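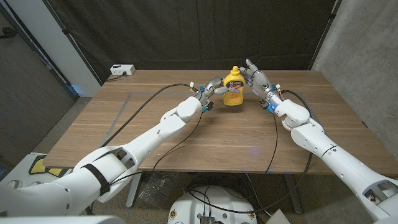 Mustard bottle on a wooden table.

Section 3. Mixing and Applying Flallora Liquid Soil Conditioner

Flallora is a liquid soil conditioner for lawns, flower beds and vegetable plots. It is intended to loosen compacted ground and improve the movement of water to the root zone. It contains no fertilizer and does not replace one. Read this section in full before opening the container. Instructions for the Staltel hose-end sprayer are given in Section 2.

3.1 Before you begin

Mow the lawn and remove clippings, leaves and thatch from the surface. Beds should be free of weeds. Dry ground must be watered the evening before treatment. Do not apply to frozen or flooded soil, or when heavy rain is expected the same day.

Wear waterproof gloves and eye protection. Keep children and pets off the treatment area until the surface has dried.

CAUTION: Do not combine Flallora with lime, bleach or any product containing copper. Drain and rinse the sprayer if it has previously held a weed killer.

3.2 Filling the sprayer

1. Close the valve on the Staltel sprayer head and disconnect the hose.

2. Shake the Flallora container well. Fine sediment at the bottom is normal and must be mixed back into the liquid.

3. Remove the sprayer head and pour the concentrate to the lower line on the reservoir.

4. Add clean water to the upper line. Water should always be added to the concentrate in that order to limit foaming.

5. Refit the head and turn it until the locking tab clicks. Do not overtighten.

6. Set the dial to 2 for established lawns or 3 for beds and newly seeded ground.

NOTE: Mixed product must be used the same day. Concentrate in its original container may be returned to storage.

3.3 Application

1. Connect the hose and open the faucet fully before opening the valve on the sprayer head.

2. Begin at the point farthest from the faucet and walk backward at a steady pace. Use overlapping passes.

3. One full reservoir treats 100 square feet. Mark out the area with string or stakes if the boundaries are not clear.

4. Close the valve, then the faucet. Release the remaining pressure by opening the valve briefly over treated ground.

5. Water the area lightly to carry the product below the surface.

Beds with a clay base may be treated again after 3 weeks. Sandy soils require one treatment per season. In most regions the last treatment of the year should be completed by the end of August.

CAUTION: Flallora may stain concrete, brick and light-colored stone. Rinse any overspray from paved surfaces immediately. 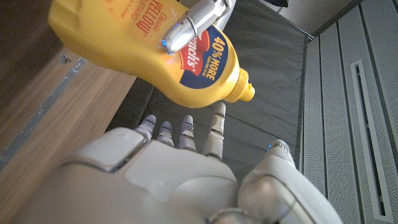

Can Flallora be applied on the same day as a granular fertilizer?
Apply the fertilizer first and water it in, then apply Flallora once the leaf blades are dry. Newly seeded lawns should receive only one of the two products on any given day.

3.4 Cleaning and storage

1. Empty the reservoir onto treated ground. Do not pour leftover mix into a storm drain, pond or stream.

2. Fill the reservoir with clean water and spray until the stream runs clear.

3. Remove the filter screen from the sprayer head, rinse it and allow it to air-dry.

4. Store the concentrate upright in a cool, shaded place with the cap closed. Product that has frozen should be discarded in accordance with local rules.

Replacement screens are available from Vernell dealers under part number 941. Screens of other sizes will not seat correctly and may cause the head to leak.

Technical review of this section: Hiwot Alemayehu, Product Support, Mitsotakis-Vlachou. Support is closed on Saturday.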